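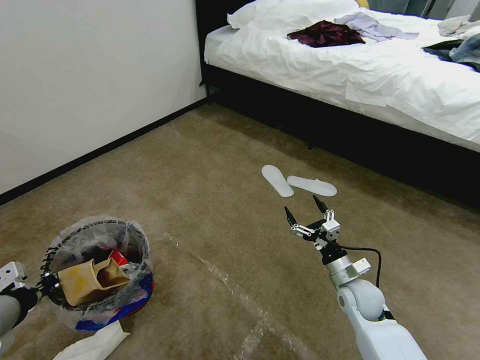

Turnover notes, small properties session
March, by the Tollance housekeeping desk

Training > Talks > Checkout rooms > Speaker notes

The first five minutes in a checkout room decide how the next 25 go. I want to spend most of this talk on those five minutes, before any sheet comes off and before the vacuum leaves the closet. New cleaners go to the bed first. It is the biggest thing in the room and it looks the worst. Then they have an armful of linen and nowhere to walk. Start with the floor. Slippers in the middle of the carpet, a crumpled paper towel next to the wastebasket, a strip of clear plastic film lying across the walkway — all of that gets picked up before you touch the bed. Film is the one to watch for. You can miss it on a tan carpet, and it will wrap around a vacuum brush and stop it.

(Pause. Ask who has had to cut something out of a brush roll. Usually most hands.)

Who this is for. People who clean rooms at places with 16 units or fewer, where one person does the room alone. Tistness is set up that way and so is the Vidport house. If you work in pairs at a bigger property, the order still holds, but you will split it differently. We can talk about that in the questions.

Order of work. Floor, trash, bed, bathroom, surfaces, vacuum. I will go through the first three in detail and skip quickly over the rest. You have had the bathroom session already.

Floor. Walk in and stop at the door. Look at the carpet from there, then look under the side rail of the bed. On beds with an open frame, things go under and stay under. Socks, chargers, the second slipper. Disposable slippers go in the trash once they are out of the wrapper, even if they look clean. We had a long argument about this at Štefanec, where they were putting the good ones back in the drawer. Please don't. A guest can tell. The pack price is low enough that it isn't worth the complaint.

Cloth slippers that belong to the house are a different matter and go in the laundry bag.

Trash. Carry the liner roll in your apron, two liners ready. Look into the basket before you lift anything. You are looking for glass, for liquid, and for anything the guest may want back. A takeout bag with a stain on it tells you there may be food or sauce inside, so get a hand under the liner before you move it. Mesh baskets give you no protection at all if the liner has a hole. Whatever gets through goes straight onto the carpet. Pick up what fell beside the basket, put it in, fold the edges of the liner inward, tie, lift. Then wipe the rim and put the new liner in right away. If you leave it for later you will be dropping lint and tags on the dresser.

Put the full bag outside the door. Not in the bathroom. I have seen a full trash bag left behind in a shower at Vidport and the next guest found it.

(If running late, skip the next paragraph and go to the bed.)

Recycling. Vidport sorts, Tistness does not, Štefanec sorts bottles only. Go by the card inside the supply closet. Don't dig through a tied liner to sort it.

Bed. This is where we lose guest property, so slow down. Clothes and bedding get mixed together on an unmade bed, and the worst pile is the one where the colors are close. A dark shirt on white sheets is easy. A pale folded cloth at the corner of a pale bed could be a pillowcase or somebody's top, and if you roll everything up in one go it is off to the laundry and you will hear about it in two days. Pick up each loose piece by itself and shake it out. If it has a tag with a size on it, it is clothing. Lay clothing on the chair. Then do the pillows. Lift each one and look behind it, down to the headboard. Small things end up there: earplugs, toys, medicine, phone cables.

Only then strip. Start at the foot, go around once, fold toward the middle so that hair and crumbs stay inside the sheet.

Lost property. Bag it, write the room and the time of day on the bag, hand it in before you start the next room. If there are clothes all over the bed, stop and call the desk before you bag anything. The guest may not have checked out. It happens most with late checkouts, and the list you were given at 9 a.m. will not show it.

Timing. The target is 30 minutes for a standard room. I know that a bad room takes longer. Nearly 300 rooms went through our sheets last season, and the ones that ran over were mostly the ones where somebody had to go back — back for the slipper under the bed, back to unjam the vacuum, back down to the laundry to search a bag. The mess by itself added less than I expected.

Vacuum. Last, from the far wall to the door. Worn carpet with dark streaks will not come up any better with a fifth pass. Do it twice, slowly, and write the marks on the repair sheet so that you don't get blamed for them.

Handout is the one-page checklist. Tape it inside the cart lid.

(Questions. Leave ten minutes. Someone will ask about gloves — yes, for trash, new pair for the bed.)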